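Skaltgate Workshop Notebook | Filed under: Equipment & Purchasing

20/12/2025

Purpose of entry: to record the equipment plan for the textile handling work before the budget request is submitted, and to set out which items are to be bought, which are to be rented, and which are to wait.

The current position is as follows. The equipment line for the coming period stands at 627 dollars, with no carryover permitted. The quotation from Drover for a matched pair of hand-held grippers is 456 dollars, with finger pads included and shipping excluded. The Hamia quotation was higher and did not list spare pads as a separate part. It is not being pursued.

Work with clothing remains the main reason for the request. Rigid objects can be handled adequately with the older grippers. Thin sports fabric, fleece and plush behave very differently from one another, and a household setting places all of them within reach at once. 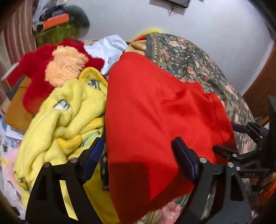 Pads are the item most often left out of our budgets. In August the pads were charged to general supplies, and the cost of running the grippers could not be separated from the cost of tape and cleaning cloths. From now on they are to be entered under equipment. One set of replacement pads from Drover is 70 dollars. One set is to be ordered with the grippers – the supplier combines shipping if both are on the same order form.

After the grippers and one set of pads, 101 dollars remain. Shipping must come out of that amount. The written shipping figure has not yet been received and should be requested again on Monday.

The Saludo carrying case at 159 dollars does not fit within the line. It would be useful for sessions held in homes, but the padded crate already on the shelf will serve if the dividers are recut. Case deferred to the next request.

Garments for practice are not to be purchased. Long-sleeved tops with a collar and a short zipper are wanted in particular, as the zipper stiffens one part of the cloth and leaves the rest soft. Staff may lend items, labeled with a bag number and returned after use.

The bed remains the preferred work surface in planning for garment work. A folding table was considered and priced, then removed from the list. A table would give a flatter surface, but it would also take the work further from the conditions the grippers are being bought for.
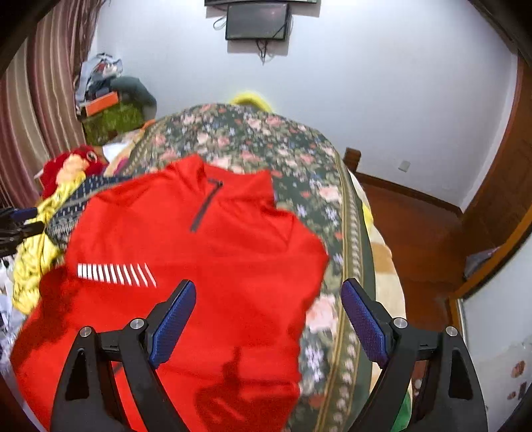 A colleague who read the draft of this entry asked that the second set of pads be given priority over any case, now or later, and remarked that a pad failure ends a session while a poor case only makes for an awkward trip. The point is accepted. The next request will list pads first.

Open items:
– Drover: shipping figure in writing, and confirmation of the pad part number.
– Recut crate dividers once the gripper dimensions are confirmed.
– Move the August pad charge to the equipment line if accounts will allow it.

This site uses cookies to remember your settings. Accept | Manage preferences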